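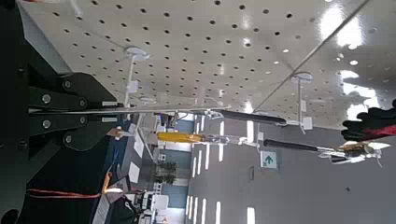 Item 2: gripper fingers, hand tools and perforated white panel.

Home | Minutes | Trials | Suppliers | Contact
Last updated: December

Dolthorpe workshop group - minutes, Tuesday, 14.00

1. Minutes of the previous meeting agreed.

2. Nuvent gripper kit, offered by Sirko. Long-finger version under review for picking hand tools. Quoted payload 400 g. The screwdriver is within this; the heaviest tool on the list is 572 g and is excluded. Finger wear to be checked after 4 weeks.

3. Service cover. Sirko offers call-out from Juvulholm within 5 working days. Group asked for a shorter period - reply awaited.

4. Purchase deferred to next meeting.

Comments

Does the quoted payload include the fingers?

No, fingers are extra. See the Sirko sheet.

Item 3: we waited over a week last time.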